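Brallent bench notebook
19th December - posted by Kiprono Mrema
4 comments | 2 shares

Back on the two-arm cell all day and I'm in a very good mood about it. Lilian got the sync between the arms and the wrist cameras sorted before lunch, so each episode now lands with all the views lined up from the first step. No more trimming by hand! We're collecting for the sticky note task, with the metal first-aid case left on the table as clutter. Josphat wanted busy prints on the walls and the table surface for this set, and after a day with the peonies and moths I'm completely won over. If the policy can find a pastel note on pastel roses it should find one on a plain bench.

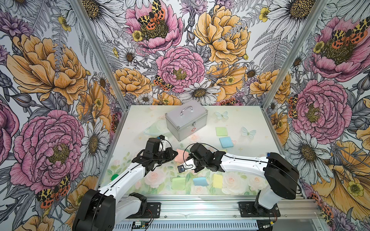
How many good episodes do we need before the first training run is worth doing?

Brian's number is 3000, and I'd start a small run well before that, as soon as the held-out starts are covered.

We finished with nearly 56 keepers from the afternoon block and threw out 11. Most of the rejects were mine. I rush the approach when I'm tired, and then there's a wobble right before the grasp that I really don't want the model to copy. Faraji drives so much more smoothly - he takes a short pause above the target and then goes straight down, and his replays are a pleasure to watch. I've copied his settings over to my profile (leader gain a notch lower, grip threshold unchanged) and will see if any of it rubs off.

Paper is a great material for this, by the way. It bends, it sticks when you'd like it to let go, and the top sheet does something a bit different every time.
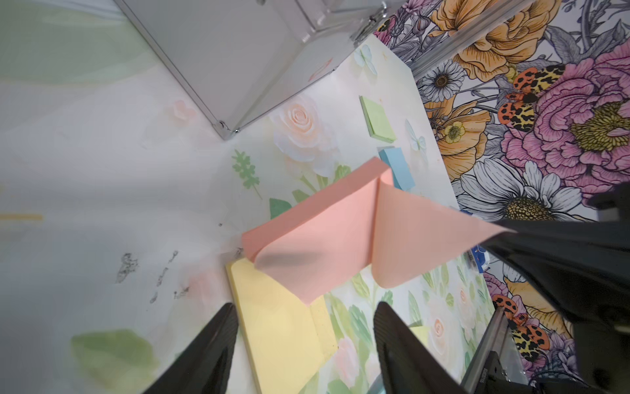 Which brings me to labels. Up to now we've marked an episode good or bad and left it there. I'd like a third mark for "recovered", for when the first grasp is poor and the operator fixes it without backing all the way out. Those are gold for training and we've been tossing half of them. Lilian says Vistus can take an extra field without breaking the old loader, so I'm adding it tonight.

Also tried 9 starts with the arms parked further apart. Slower to drive, but the wrist views are much more varied early on. Keep doing this.

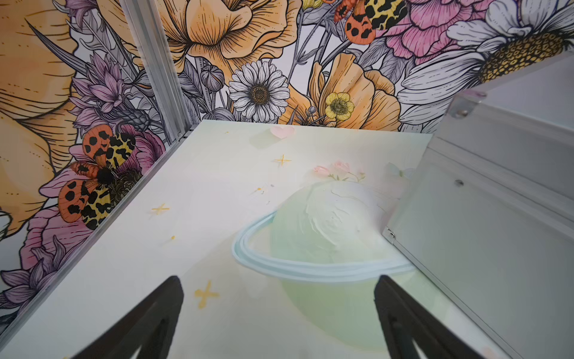 Page last changed by kmrema, revision 9

To do next:
- rerun the camera check on both wrists before the first episode
- Faraji and me to swap sides, so neither arm only ever sees one driver
- ask the Levville people how they shuffle their start positions
- copy the raw logs to Biwott and check the sizes match

Brian, if you read this before I'm in - please leave the parked pose as it is. I want one more block from there.

Recent entries
Leader arm gains, second try
Moving the July logs to Biwott
Vistus loader notes
Which episodes do we throw out?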